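The long wait for the key

Concetta Greco has been trying to leave her flat since July. She has sold it, packed it and said goodbye to the man at the dry cleaner's, twice, the second time with less feeling. What she hasn't done is move out of it, and the reason is a couple called Farooqui, who can't buy hers until somebody buys theirs.

A property chain is the British way of making sure that no one gets a house until everyone is equally cross. Greco's has five links. At the bottom is a first-time buyer with a deposit and a sunny outlook. At the top is a retired dentist in Alley Road who may or may not fancy Portugal.

"I think about him more than I think about my own brother," she says. "I know about his knee."

Her solicitors, Buson, charge for letters and are keen on writing them. The file has reached 69 pages, a good few of them concerning a drain. The drain belongs to next door. It has been surveyed by a man who found it to be a drain.

Meanwhile she lives among boxes. The kettle went into one of the early ones, in a fit of optimism, and she has since bought another. The winter coats are in storage at Sevow, where 40 pounds a week gets you a metal door and a padlock you have to supply yourself.

What she is waiting for is hardly a palace. It has 2 bedrooms and a bathroom the colour of tinned salmon. The agent called it "full of potential", and she has started to say so too, in the same voice. What she wanted was light and a high ceiling, and every old warehouse with a staircase in it now sets her off. 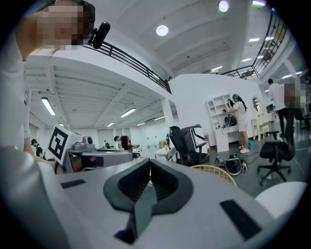
White walls and an upper level: the sort of room that sends flat-hunters back to the listings.

Last Friday the agent rang to say that exchange was "very, very close". He had said "very close" the time before, so Greco counts this as news. She has taped up the box with the saucepans in it again. The dentist, she hears, has been looking at flights.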